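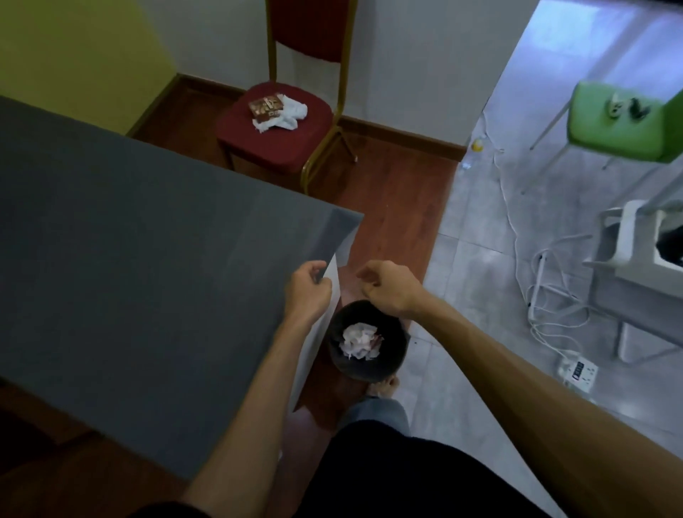 Schablone verrutscht beim Anzeichnen der Grundplatte (Portalroboter, Eigenbau)

Jacinto Ibarra
Ich baue zu Hause einen kleinen Portalroboter mit zwei Riemenachsen. Grundlage ist eine große, flache, dunkelgraue Platte, darunter liegt ein weißer Papierbogen. Auf dem Bogen will ich den Umriss abnehmen und danach die Bohrungen für die Linearführungen einzeichnen. Gearbeitet wird auf dem Laminatboden, eine ausreichend große Werkbank habe ich nicht.
Problem: Sobald ich die Platte an einer Ecke ausrichte, wandert der Bogen mit. Die Abweichung zwischen den beiden Führungsschienen ist danach so groß, dass der Wagen klemmt. Abstand der Schienen laut Zeichnung 212 mm, Verfahrweg 100 mm. Wie fixiert man das sauber, ohne die Platte zu bekleben?

Lososham
Bogen zuerst am Boden befestigen, Kreppband an allen vier Ecken, dann erst die Platte auflegen. Den Umriss mit einem harten Bleistift abnehmen, Mine flach an der Kante.
Den Schienenabstand würde ich aber nicht vom Papier übertragen. Papier arbeitet mit der Luftfeuchte. Besser:
Erste Schiene nach Anschlag verschrauben.
Zweite Schiene nur lose ansetzen, Schrauben halb eingedreht.
Wagen mit Brücke montieren und von Hand über den ganzen Weg schieben.
Schrauben jeweils an der Stelle anziehen, an der der Wagen gerade steht.
Die zweite Schiene richtet sich dabei nach der ersten aus. Langlöcher auf einer Seite helfen. Klemmt es danach immer noch, liegt es meist an der Ebenheit der Platte: Haarlineal auflegen und gegen Licht prüfen.

Hollis Schumacher
Doppelseitiges Klebeband, fertig. Hält bei mir seit Januar.

Jacinto Ibarra
Kleben wollte ich gerade vermeiden. Die Variante mit der losen zweiten Schiene probiere ich. Muss die Brücke dafür schon das Gewicht des Greifers tragen?

Lososham
Nein, ohne Last ausrichten. Riemen ebenfalls noch nicht spannen, sonst zieht er die Brücke schief. Nach den ersten Probefahrten die Schrauben nachziehen.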